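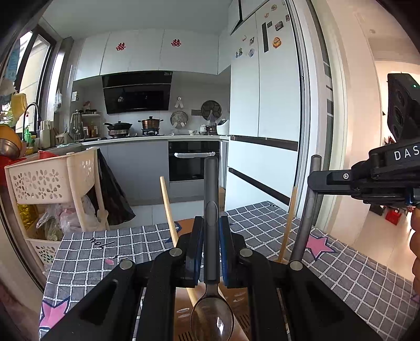 Left unit on a spoon handle, right unit alongside. Blue pads fitted on the left.

Ademir Frota wrote:
> We are looking at the Virnow hand-held pair for the kitchen work and would
> like to hear from anyone who has used it for longer than the trial period.
> Specifically:
>
> 1. How do the stock finger pads behave on flatware? Our trial pair slid on
> anything with a polished handle.
> 2. Does the time offset between left and right stay put over a session?
> 3. Is the service plan worth having, or is it enough to keep a box of
> spares?
>
> We have also been quoted for the Fosow kit, which is cheaper by a fair
> margin but comes without the calibration fixture.

Ademir,

We have had two pairs in use since August, nearly all of it tabletop work: spoons, chopsticks, trays, lids. Answers in your order.

1. Pads. The stock pads are too hard for flatware. A spoon handle is narrow and slightly crowned, so a flat hard pad touches it along a line and the spoon swings about that line as soon as the bowl is lower than the grip. The softer pads (sold separately, sets of 16) deform enough to give an area contact. With them we can carry a spoon vertically by the handle, bowl down, and set it into a grooved tray without it rotating more than a few degrees. Chopsticks are still poor. Two together will cross in the fingers unless they are squared up first, and one leaning on something else is easier to pick than one lying flat.

The soft pads wear. We change them at 600 grasps, earlier if the edge nearest the fingertip starts to lift. Clean them with plain water and a cloth. Dish soap leaves a film and you will spend a morning wondering why the numbers dropped.

2. Time offset. Not as stable as the data sheet implies. On firmware before 1606 we saw the right unit drift against the left by up to 55 ms over a long session, always in the same direction. Since the update it has stayed within one video frame on both pairs. Check which version your trial units have before you judge them on this. The version is in the log header, third line, and the desktop tool does not show it anywhere.

If you are on the older firmware and cannot update, tap the two units together at the start and end of each session and correct linearly between the taps. Crude, but it was good enough for our spoon and tray runs.

3. Service plan. Our view is no for the first year. What it covers is the camera module and the main board, and we have had neither fail. What needs attention is the linkage: the screws on top of the arms back out slowly, and once one is loose the finger opening reads wide. We put a paint mark across each head and look at the marks before starting. The plan treats this as user maintenance, so you would be doing it anyway. Brahim Soliman at Sallberg did take the plan and reports a turnaround of under two weeks on a board swap, which he was content with.

Two points you did not ask about.

Table coverings. Plain white tables gave us the worst tracking of anything we tried. A printed cloth with a regular grid and a few distinct marks on it works much better, and a cluttered kitchen behind it does no harm. Polished metal close to the lens is a nuisance – pot lids more than spoons – and we now turn lids so the flat face is away from the window.

Operator load. The units are nose-heavy. The balance point is ahead of the handle, and after an hour of fine placement people start resting the fingertips on the table between grasps, which shows up in the force trace as contacts that mean nothing. We stop for ten minutes each hour and discard anything where the tips touched the cloth before the grasp.

On Fosow: we had the kit on loan for a short while and returned it. The grippers themselves are fine and lighter in the hand. Without the fixture we could not get the same finger opening from both units, and the procedure in the manual assumes a flat granite plate, which we do not have. If you do have one, the price difference may well justify it.

I can send our pad wear log and the offset correction script off list. The script expects the Virnow log format and would need its parser replaced for anything else.

Villanueva lab, manipulation bench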